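Learning to be bad at the accordion

2022-05-14

So I've now had the accordion since January, which means I have officially owned it longer than I owned the bread machine, and I think that deserves a post.

For anyone who missed the start of this: my aunt was clearing her loft and rang round the family asking who wanted what. Everybody else said lamps. I said accordion, mostly because I'd had a glass of wine and it seemed a funny thing to say out loud, and a fortnight later there it was in my hall in a case the size of a small fridge. It's a Lodhi, black, with mother-of-pearl bits round the keys, and it smells like the inside of a church cupboard. I can't find out much about the make. If you know anything, the comments are open.

The first thing I learned is that it weighs a ton. The second is that you need to undo the little leather strap on the bottom before you pull, and I'm not going to tell you how long it took me to spot the strap.

I tried teaching myself off videos for a while. The right hand was fine, I had piano lessons until I was 11 and some of it must have stuck. The left hand is the trouble. You can't see the buttons at all! They're round the side, facing away from you, and you're meant to feel your way about from one button with a tiny dimple in it, which is C. Everything is measured from the dimple. I spent whole evenings lost somewhere north of the dimple playing what I thought was a waltz and what my neighbour Cletus thought was a lorry reversing. (He was very nice about it. He did ask whether there was a usual time.)

Anyway, I gave in and got a teacher. Lemlem Teshome does lessons in her front room above the dry cleaner's and she is brilliant, very calm, doesn't wince. She had me put the right hand away completely for 5 weeks. Just oom-pah-pah, left hand only, bellows nice and level, while she tapped on the arm of the sofa. I moaned about it at the time but she was right, annoyingly. Last week I played the whole of a slow waltz with both hands and only stopped twice.

The straps were the other big change. I'd been wearing them level and getting terrible shoulders, and she shortened the left one a couple of holes so the thing sits over to one side and stays put. Completely different instrument. If yours slides about when you pull the bellows, try that before you spend any money.

I've also been for a repair quote, as the low F on the piano side sticks and one of the reeds buzzes. The man was kind but he sucked his teeth a lot. It'd be 400 to do it properly, new leathers and a tune, and for now I'm living with the buzz. I just avoid F. You'd be surprised how many tunes will let you.

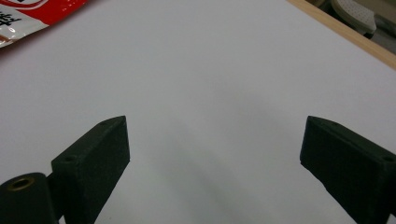

Dark green on plain white.

Next up is a polka, which Lemlem says I'm ready for and I say I'm not. Apparently the trick is tiny bellows movements, much smaller than feels right, and counting out loud even if you feel daft. I do feel daft. I've been doing it with the back door shut and the radio on in the kitchen to cover the worst of it.

There's a session at the pub on the corner once a month, all sorts, fiddles and whistles and a chap with a concertina who makes me sick with envy over how light it is. I've been twice without the box, just to listen. I might take it next time and leave it in the case under the table. See how it feels about things.

If anyone has a good easy polka with hardly any Fs in it, please send it over.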